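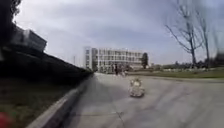
A rua da Vula, na direção do edifício branco.

Fasil Wubshet chegou à curva antes das seis da tarde, com o envelope dentro do casaco. Tinham-lhe dito que esperasse junto ao lancil e que não subisse sozinho. Sentou-se na relva e ficou a olhar para o edifício branco ao fundo. Trabalhara lá 2 anos, no terceiro andar, e nunca o tinha visto daquele lado.

O carrinho estava no meio da rua. Era bege, pequeno, com uma parte mais clara em cima, e tinha a traseira virada para ele. Fasil pensou em ir buscá-lo e pô-lo na relva, mas não era dele. De longe, a parte de cima parecia uma pessoa sentada.

Baptiste Lecomte apareceu pouco depois, a pé, com a camisa fora das calças.

– Trouxeste?

– Trouxe.

– Está tudo?

– Três mil. Conta, se quiseres.

Baptiste não contou. Meteu o envelope no bolso de trás e sentou-se também. O dinheiro era para o velho Adamczyk, que lhes adiantara a renda da oficina no inverno em que a Ustmont fechou as encomendas. Nunca o tinha pedido de volta. Cumprimentava-os no corredor, perguntava pela família e seguia para o gabinete. Fasil teria preferido que ele pedisse.

– De quem é aquilo? – perguntou Baptiste, a apontar para a rua.

– Não sei. Já cá estava.

– O meu irmão tinha um parecido. Punha-lhe um soldado em cima e mandava-o pela rampa da garagem. O soldado caía sempre na mesma junta do cimento.

Fasil riu-se. Depois perguntou se Eugeniusz Adamczyk sabia que eles iam.

– Sabe que vou eu. De ti não lhe falei.

– Porquê?

– Porque saíste sem te despedires dele.

Era verdade. Tinha saído em julho, à hora do almoço, com as ferramentas numa caixa de cartão, e deixara a chave 42 na portaria. Na altura pareceu-lhe mais simples. Escrevera depois uma carta que não chegou a enviar e que ainda devia estar numa gaveta, entre as contas da luz. Em duas ocasiões marcara o número do gabinete e desligara ao primeiro toque.

– Posso ficar aqui – disse.

– Podes. Mas o dinheiro é metade teu.

Baptiste levantou-se e sacudiu as calças. Tirou o envelope do bolso e estendeu-lho. Fasil não lhe pegou logo. Olhou para as janelas do edifício, todas iguais, e tentou perceber qual era a do gabinete. Contou a partir da torre, enganou-se, recomeçou e desistiu.

Pegou no envelope e levantou-se.

Foram pelo lado esquerdo, rente ao lancil, Baptiste à frente. Ao passarem pelo carrinho, Fasil abaixou-se para o ver melhor, com as mãos nos joelhos. Não lhe tocou.

– Vens? – disse Baptiste.

– Vou. O que é que lhe digo?

– Boa tarde, para começar.

Fasil endireitou-se, apertou o casaco e continuou a subir.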